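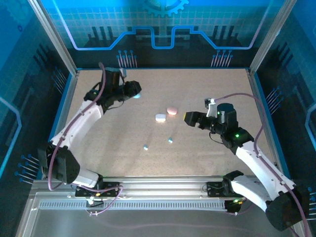

Fig. 7.1 Small pieces on a speckled beige surface, two robot arms over it.

Chapter 7: Ports of Call

Start with the berth. A ship carrying 1000 passengers can't just show up — the slot at Hitport gets booked long before the cabins do. Then tenders. Lilside has no deep pier, so guests go ashore by boat, some 200 an hour on a calm morning. Slower in wind. Kultdale is easier, docks right in town.

Key terms: berth, tender, turnaround day, port fee. Learn these frist, the Pacheco itinerary in section 7.2 uses all four.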